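I have a theory that every kitchen has one surface where things go to wait. In the Hollis apartment it was the top of the dryer. When I lived over the bakery in Weltulcombe it was the bottom two stairs, and I tripped on a bag of onions more times than I'd like to admit. These days it's the red table.

I love a red table! It hides crumbs in all those little speckles (maybe a bit too well) and it makes the whole kitchen feel awake at 7 in the morning. But anything you put down on it stays down. Medicine cabinet stuff, grocery stuff, cleaning stuff, the wrapper from something you ate standing up -- it all ends up in one big family gathering, and then dinner's ready and there's no place for a bowl.

So this November I've been trying what I call the one-table rule. Before anybody cooks, the table gets sorted. I don't touch the counters or the fridge, and I am absolutely not allowed to start reorganizing the storage rack, which is how I lose entire afternoons.

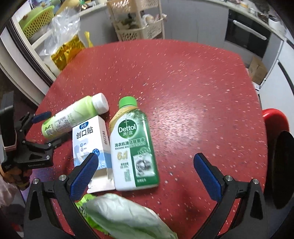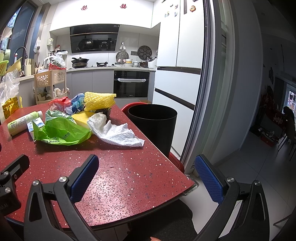 *The red table, with a pale green bottle lying on its side both times.*

My order goes like this. Trash first, and I mean the obvious trash: crumpled wrappers, used paper towels, those foam nets that come on fruit. I used to save the nets. I had a whole drawer of them, 65 by the time I gave up, and I never did figure out what they were for.

Then food. A napa cabbage takes up about as much room as a small dog, so once that's put away you feel like a genius. Then the box of bandages goes back where I can find it with one hand, and the washing machine cleaner goes to live by the washing machine. You'd think that last one would be easy, but I've carried a bottle of the stuff from room to room for a week and still not run the cycle.

Plastic bags are my weak spot. I keep the good ones, and they're all good ones. I bought a Furero bag holder that claimed to fit 300 and it was stuffed by spring, so now I'm down to whatever fits inside one other bag, and when that's full I have to stop. It's going okay. Ask me again after the next big grocery run.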